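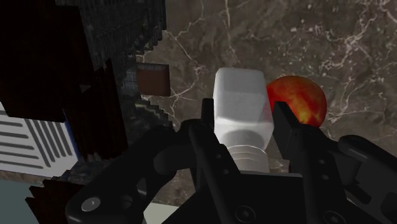
Wanda Dudek would like to know whether it has made anyone's shift easier yet, and whether I could answer in one line before I start on the software. Fine. It has made one part of the shift easier and another part more annoying, and the people doing the annoying part were never asked. The rest of this review is the long version.

The Osotach is a single picking arm with a two-finger gripper, sold with a practice program called Norkero in which you set up the job on a screen before you let the arm near any stock. We have had it at Rommont since last January. We pack household goods for small shops: bottles, tubs, boxes, the odd awkward bag. The arm stands at the end of line two and its job is to take bottles out of a tote and put them in a carton.

The software first, as it was what sold the arm to us. Norkero looks good on a salesman's laptop. You see the job from just above the gripper's own palm, with a plain white bottle between two black fingers and a dark marble top with pale veins behind it, and there's even something like a peach next to the bottle to make life a bit harder. I have worked in packing a long time and have yet to meet a marble worktop. Our totes are grey plastic and scuffed, and the bottles in them lie any way they like with labels that shine under the strip lights.

You can put your own items in, to be fair. You need the measurements and the weight, and you need patience, because the menus were laid out by someone who enjoys menus. Renata Nowicki did most of ours. It took her a good part of the month and she was still expected to run her line. The screens are clear once you know where things are, and being able to try a grip on screen without dropping anything on the floor is worth having. I'd miss that if it went.

What I wouldn't trust it for is a promise. Before we bought, Norkero gave us 1,979 picks a shift for our setup. On the best shift we have logged, the arm did 1,563. On an ordinary one, with mixed bottles and a tote that's been filled in a hurry, 785. The supplier, Kalinowski, told us the higher number assumes "steady presentation of items", by which they mean a person standing there keeping the bottles tidy.

So we have a person standing there. It used to be that two people picked on line two and talked to each other while they did it. Now one of them has moved to returns and the other tends the arm. She clears it when it stops, turns bottles the right way up, wipes the sensor and presses the green button. Her wrists are better, and she says so freely, and I don't want to brush past it. Lifting bottles for a full shift is hard on the hands. But she also says the day is longer. When you pick, you set your own pace. When you tend, you wait, and then you're wanted at once.

The other thing to change was breaks. The arm keeps a log of every stop, and within a few weeks someone upstairs had started reading it as a log of the person. Why was it stopped for nine minutes? Well, she was in the toilet, or the tote had a split bag in it. We got that sorted after a fairly blunt meeting, and the log now goes to maintenance only. If you are thinking of buying one of these, settle who reads the log before it is bolted down.

Some smaller points. The gripper is solidly made and we have had no trouble with it. Swapping the finger pads takes two minutes and a hex key. The noise is low. Bottles with straight sides are fine; the rounded ones it squeezes and sometimes loses, and anything in a film bag we have given up on. The manual is poor, with a whole chapter on choosing colours for your 3D view and half a page on clearing a jam. Training from Kalinowski was 30 minutes, during which their man did all the clicking himself. The phone support is friendly and slow.

Would I buy it again? For one kind of bottle, in the same tote, all day, probably yes. For mixed work I'd keep the two pickers and spend some of the money on a proper lift table, which they had been asking for since before my time. The sales sheet talks about freeing staff for "higher-value tasks". Returns is opening boxes of other people's leaking shampoo, and the pay is the same.

Two and a half stars. The half is for the wrists. I'll add to this if the new pads for round bottles arrive; they are on order and have been for a while.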